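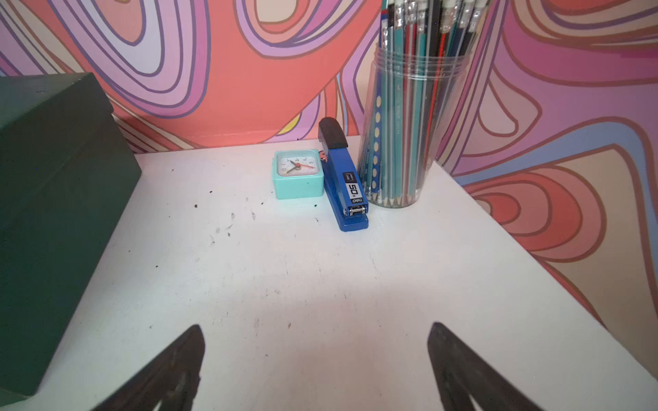 Graltik desk arm: your questions, our answers
Wednesday, January 4, 2023 | By Pramila Tiwari
Reading time: 3 minutes
Print this page | E-mail this page

We had the Graltik on loan from Westerberg for the review. Readers sent in a good many questions while it was here, and these are the ones that kept coming back.

Is it really ready to go out of the box?

No. The leaflet says 27 minutes. Sølve Ekström, who has set up more of these than he would like, took most of an afternoon. The bolts and cables are simple enough. Getting the wrist camera and the fingers to agree on where a thing is took the rest of the time, and the manual gives that part a single page.

What can it pick up?

Small, rigid things with two sides the fingers can close on. The brochure talks about "everyday objects", which could mean anything from a paper clip to a kettle. I would want to see a proper list with sizes and weights before I paid for one. A stapler is an awkward shape, long and narrow with a sloping top, and a clear plastic cup full of pencils is worse. See-through plastic is hard on any camera, and Graltik's sales pages keep well away from it.

Does it cope with clutter?

Westerberg says so. Their demonstration clips are all shot on spotless plain tables, so make of that what you will. Ask for a trial on your own desk, with your own crumbs on it.

Do the fingers scratch things?
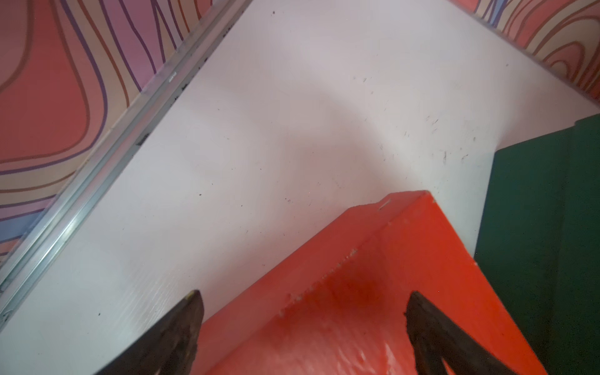
Painted wood is the thing to watch. An older block with chips along its edge will hardly show another one, but I wouldn't hand over anything glossy that I cared about. The warranty covers the fingers and says nothing at all about what they are holding. I asked Westerberg about this in writing and was sent the same brochure again.

How often do the fingers need replacing?

Graltik says every 8 months in normal use and doesn't say what normal use is. A spare pair costs £115, and you can't buy just the one. Trakus sells a cheaper set that is meant to fit. We haven't tried it, and fitting it ends your warranty.

Can I trust the camera view?

Up to a point. It sits close to the fingers, so you get a good look at whatever is between them and not much idea of what is beside the arm. Anything tall at the edge of the desk needs moving before you start, or at least remembering. A second camera would help. It is an extra, of course.

What is the Wurkby plan, and do I need it?

Wurkby is the subscription: £27 a month for updates and a library of ready-made tasks. The library had 171 entries when I looked, a fair few of them the same task with a different name. The arm works without it. I would leave the box unticked at the checkout — it comes ticked — and see if you miss it.

Will the price come down?

It was cut in July and then put back up, so possibly. I'm in no hurry.

Would you buy one?

Not on what I have been told so far. If Westerberg will let you have it on trial and collect it at their own cost, have a go. Get the collection part in writing.

Print this page | E-mail this page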